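Can a machine tidy a bedroom yet? Questions for Zhenhua Ye
2018-05-29
Interview by Iason Zacharopoulos

Zhenhua Ye has spent most of her working life on grasping, first on packing lines at Ackermann and now in the household group at Jutell. I asked her to skip the forecasts and tell me which chores a machine can finish today. Her list was short. Sorting small belongings into a box was not on it. 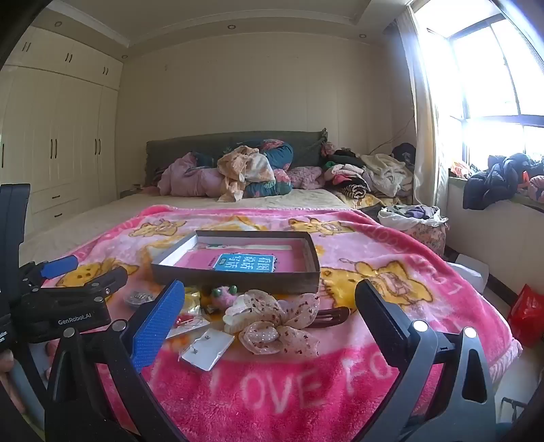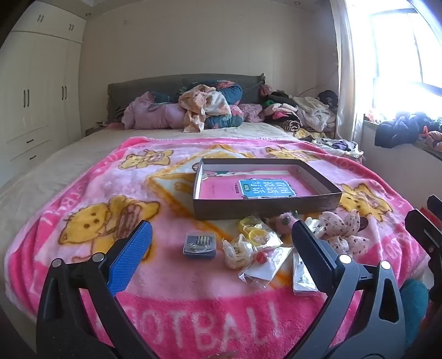
Small items on a pink fleece blanket, with a box lid to sort into.

"People rank chores by how tiring they are," Ye said. "That ranking is useless to us. Carrying a full crate down a hallway is tiring and fairly easy to automate. Picking a hair clip off a fleece blanket takes a child one second, and it is a hard problem."

The difficulty starts with the surface. A packing line gives the fingers a rigid belt at a known height. A blanket on a mattress gives way when pressed, so the fingertips can push a thin object down into the pile instead of closing on it. "You want to touch the bed, but lightly, and you want to know that you touched it. Most grippers at a household price can't tell you that."

Clear plastic bags are the next item on her list. Depth sensors tend to see through them or return noise, and the bag folds as it is lifted, which shifts the contents. Her group treats the bag and whatever is in it as separate problems. The current success rate on bagged parts is one she declined to print.

I asked how many practice grasps a task like this needs. She gave the figure for her own bench: 4000 recorded picks for a set of 30 objects, of which nearly 1000 were thrown out for bad labels or slipped contacts. "And then somebody moves the curtain and the light changes. You lose part of what you had."

Christos Lambrakis, who runs the shop-floor side at Brollo, sat in for the second half and was less gloomy. His site in Rendville has two arms doing kitting, and they run a full shift with one operator nearby. "We fixed the trays, the lighting and the part orientation," he said. "After that the arm was the simple piece. In a house you can't fix any of those."

Ye agreed with most of it. Her objection was to the word "kitting" being used as evidence for homes. A kit has a parts list. A bed covered with somebody's things has no list, and the owner's idea of what belongs together may not be written down anywhere. "Does the loose bead go with the hair things or with the craft things? The arm can't settle that. Neither can I — it isn't my bead."

Laundry she puts further off. Flat towels can be folded slowly under good conditions. A mixed heap of clothes means finding an edge, working out what the garment is, and holding it in two places.

Her group's next trial is in July. It covers rigid items only, on a cloth surface, with no bags.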